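Jumstead Newspaper Collection: Conservation and Access
Progress report to the Feyisa Fund, second period
Prepared by Nasrin Ebrahimi, collection manager

1. Status

The grant covers the inventory, conservation and cataloging of the bound and loose newspapers held at Jumstead. At the close of this period the inventory is complete, surface cleaning is ahead of plan, and cataloging is behind plan. Spending is within the approved budget lines. One change to the schedule is requested in section 6.

2. Inventory

The final inventory stands at 1399 issues. The application estimated a lower number, as several of the bound volumes were found to contain supplements and second editions that were never listed on the spine labels. These have been given their own item numbers with a suffix letter, so the parent issue keeps its original number and older references still work.

The oldest part of the collection is on rag paper and is in better physical shape than most of the later material. Wood pulp issues make up the bulk of the holdings. Condition was graded on a four-step scale:

Grade 1 – sound, can be handled without support
Grade 2 – minor edge tears or folds, handled on a board
Grade 3 – brittle or split at the center fold, handled by staff only
Grade 4 – fragments or detached leaves, not handled before treatment

A total of 307 issues are in grade 3 or grade 4. Most come from two runs that were stored folded in quarters before they were given to the collection. The remaining issues are in grade 1 or 2 and can be served to readers once cataloged.

3. Cleaning and repair

Dry cleaning with soft brushes and vulcanized rubber sponge has been finished for all rag paper issues and for the first Lirkari deposit. The second Lirkari deposit is in progress. Loose dirt is removed from the outer pages first, then from the gutter, and each issue is interleaved before it goes back in the box.

Tears are mended with Japanese tissue and wheat starch paste. The paste is made fresh and used thin, with blotter and weight until fully dry. We tested a remoistenable tissue on duplicate leaves in January and will use it for short edge tears on pulp paper, where it brings in less water and causes less local staining. Center folds will continue to be mended with paste.

Deacidification was not carried out in this period. Spot tests on hand-colored plates showed movement in two of the reds, and those plates have been excluded from any aqueous treatment. The plates are flagged in the item record and on the folder. 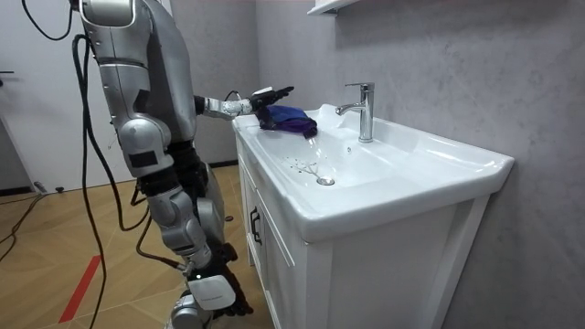 4. Storage

Upright storage has been discontinued. All unbound issues are now flat, in buffered folders inside drop-front boxes, with no more than 50 issues to a box and fewer where the paper is heavy. Bound volumes lie flat on wide shelving, at most two high.

Relative humidity in the store was held within the agreed band except for one stretch when the dehumidifier was out for service. The logger data for that stretch has been kept and is supplied with the financial annex. No mold was found at the follow-up check. Boxes on the lowest shelf were moved up one level and will stay there.

5. Cataloging and access

Records are created in Platar at issue level, with title, place, date, volume and issue number, page count, condition grade and a short note on major news content. Title changes are handled with linked records. This took longer than planned for the regional weeklies, several of which changed names more than once and restarted their numbering each time.

Cataloging is around six weeks behind the original plan. The main causes are the added supplements and a correction pass on dates. In that pass 58 records were found to carry the date of the masthead of the wrong edition, usually where a weekly reprinted matter from a daily. All have been corrected against the originals.

Known facsimiles are now marked as such in the catalog. Commemorative reprints of famous front pages were mixed in with the originals in the first deposit. They were separated by paper type, sheet size and the texture of the print under magnification. They are kept for teaching use and are not counted in the inventory total.

6. Requested change

We ask that the end date for cataloging be moved back by two months, with no change to the total award. Unspent funds in the travel line would be moved to cataloging hours. The reading room opening is not affected, as grade 1 and 2 issues will be cataloged first.

7. Next period

Complete cleaning of the second Lirkari deposit
Begin center fold repairs on grade 3 issues
Finish catalog records for the regional weeklies
Order the second batch of boxes – the supplier has confirmed the same size and board
Submit the draft handling guide for comment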